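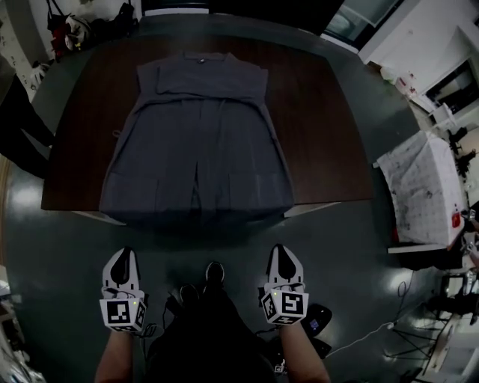 *Dark grey, collar, one little button — first one out on the table.*

# Folding day at Namindale

Hello again! A quick page this month, as the rest of the sorting is still going on (I have over 200 pieces to get through and my back knows it). We've got the long table at Namindale until 19th December, then everything goes off to the Hultier shop in boxes.

I think it's a sleeveless dress, though it could pass for a long vest, and I'd happily wear it as either. I love the two pocket-like panels low down either side of the middle seam, and the way the bottom half fans out so wide when you lay it flat. There's a thin strap or tie hanging off one side too. Ties like that always find their way round something else in the box, so I tuck them in before the last fold.

My way with long things, if anyone wants it: spread it lengthwise, smooth from the collar down, bring the sides in, then fold up in thirds. Collars stay on top so they don't get squashed. My sister-in-law rolls everything and swears by it, but rolled linen comes out looking like a road map.

Coats next, and then the scarves from the Esteban box. More pictures in March!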